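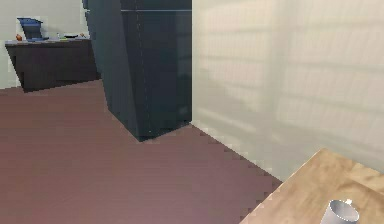 Notebook, February. Respite diary pilot, Etdale families

Spent most of the morning on the phone with parents and I'm writing this up before lunch while I can still hear them in my head. We have 8 families using the paper diary now, and I have to say they have been so generous with us, filling in pages at hours when I'd be fast asleep. The trouble is with my page, I'm afraid. The box for "night care" is far too small. One mother wrote all the way up the margin and over onto the back (feeds, suctioning, turning, one alarm that was only a loose lead) and then apologized for her handwriting!

So, version 2 gets a full half page for nights, and I'm going to split "up with child" from "awake and listening," which two parents brought up without my asking. They don't count the listening as care. I think we should.

Saskia Hoani went through the sibling questions with me afterward. She feels "Did your other children miss out on anything today?" reads like an accusation, and having heard it said out loud I agree with her. We tried it a few ways and settled on "What did your other children do today?" with plenty of blank lines. It will be slower to code, but I'd much prefer slow coding to a parent closing the booklet.

Next visits: I'd like to do these at the table over the diary itself, going back through the week page by page, and leave the recorder off until the family is comfortable.
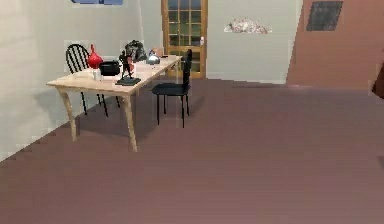
Table with red vase, black pot and white cup.

Money, while I remember. The Navickas grant has 3250 left in the family line. That has to cover sitter hours during interviews as well as the thank-you cards, and I would put the sitters first. Two families have already turned down a visit for want of anyone trained to sit with their child. Ask Vurnico if their nurses can be booked for a single afternoon, or if it has to be a block.

The Wurkex sheet is still dropping any entry that runs past midnight, so for now please type those in as two rows and put the same letter beside both. I've done 5 diaries this way and it works fine, only it's tedious.

Still to do: reprint the night page, call back the mother who wanted larger type, and find out who has my good stapler.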